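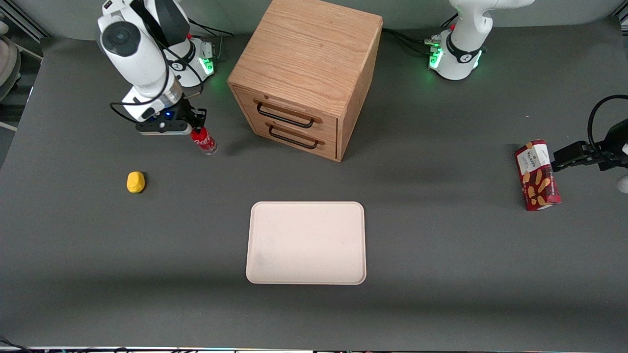
Search this blog
Search

I have been trying to sort out small stuff since January, and the reason it's taken until October is that I kept buying the wrong containers. Baskets, mostly. I love a basket! But a basket on a table is just a hole you throw things into, and then you have to tip the whole thing out to find the one AA battery, and then you don't put it all back, and there goes your table.

So I've gone over to drawers. Two of them, in a little oak cabinet that sits right on the tabletop, and I'm going to talk about it for much longer than a box deserves.

I got mine from Broveck, the secondhand furniture place out past the bus depot in Lusport (if you go, park on the side street, the front lot is a nightmare). I'd gone in for a floor lamp. There was no floor lamp. What there was, on a shelf behind a stack of dining chairs, was this squat box in pale oak with a really nice grain running across the top, and a black metal bar handle on each drawer. The man on the till, Finbarr Fahy, told me I could have it for less than the sticker if I also took a bag of curtain hooks off his hands. I now own 117 curtain hooks. It says so on the bag, I did not sit there with them. I have blinds.

Things I've learned about the cabinet so far:

The bar handles are great. I had knobs on the last thing I tried and they caught my sleeve every single time I reached over. You can hook one finger under a bar and pull, even with a sandwich in the other hand.

It looks better at an angle. I had it dead square to the edge of the table for the first week and it looked like something at the dentist's. Then I turned it a bit so the drawers faced off toward where I sit, and it was friendlier AND I could get into it without twisting my arm. If you have one of these, try it before you decide where it lives.

The top is going to attract junk. I know it is. It's flat and it's at a handy height, so I've made a rule that the top stays bare, and I've kept the rule for eleven days apart from a mug.

The top drawer is for things I touch every day: scissors, pens that work, tape, lip balm, the tiny screwdriver for my glasses. The bottom drawer is everything else that's small and mine. Stamps. Batteries. The spare key for my sister's place. A roll of plant labels. I lined the bottom one with leftover wallpaper and cut it too short at the back, and stuff keeps sliding under the edge of it, so that's next weekend's job.

Then there's the tray. This was the part I argued with myself about, since I'd just sworn off open containers. But a flat tray isn't really a container, it's more like a parking spot. Mine is a plain rectangle, a sort of pinky white, and I would have told you I hate pink, but on a gray table it just looks a little warmer than white would. Anything that comes into the room and doesn't have a home yet goes on the tray. At the end of the day it gets emptied. That's the whole system. You're supposed to be impressed.

What ends up on it, or near it, on a normal afternoon:

Coke. It's always Coke. I drink one can when I sit down to do anything boring and then leave the can standing next to the cabinet like a little red chess piece. I've thought about a coaster, and I've thought about drinking water like a grown woman, and so far I've done neither.

Receipts. I got a Sterkarell card for the hardware store this year and they print you a receipt as long as your arm whatever you buy. I bought one hinge.

Something yellow. I don't know how to explain this but there is always something small and yellow on my table. It's been a lemon, a squash ball, a lump of modeling putty, half a highlighter. I pick it up, I put it away, and another one arrives. I've stopped fighting it. A mustardy spot of color on all that gray is nice to look at, frankly, and if I were any good at decorating I'd claim it was on purpose.

A few of you asked about the gray after the last post. I went gray for the tabletop because my old one was a very dark brown and every crumb looked like a boulder on it. Gray hides dust and crumbs pretty well. It does not hide ink. It does show up wood beautifully, and the oak looks much more golden on it than it did under the strip lights at Broveck, where it was a bit sickly and I almost walked past.

I did look at new ones, before anybody writes in. There's a Dal Bello desktop chest that comes up every time you search for this kind of thing, and it's lovely, but it had three drawers and I know myself. A third drawer would be a drawer of cables within a week. Two is enough to make me choose.

What I'd do differently: measure. I always say I'll measure. The cabinet was fine by pure luck, but I bought the tray first and it was meant to go on the windowsill, and it hangs over the edge there by just enough to be scary. It lives on the table because it doesn't fit anywhere else. It's worked out well, only I don't get to take any credit for it.

I'd also clean the drawers properly before filling them. I gave mine a wipe with a damp cloth and got excited, and now my stamps smell faintly of somebody else's cupboard. A bar of soap in the back corner is helping. My mother says dried orange peel, but my mother says dried orange peel about everything.

Still to do: fix the lining paper, put some felt under the feet of the cabinet so I can swivel it without holding my breath, and find a home for the hooks. If anyone reading this has proper curtains and is near Lusport, please get in touch. I'll even throw in a Coke.

Next time it's the hall closet, which I've been putting off, and which has a tent in it that I'm fairly sure belongs to the people who lived here before. I'll let you know what else is behind it.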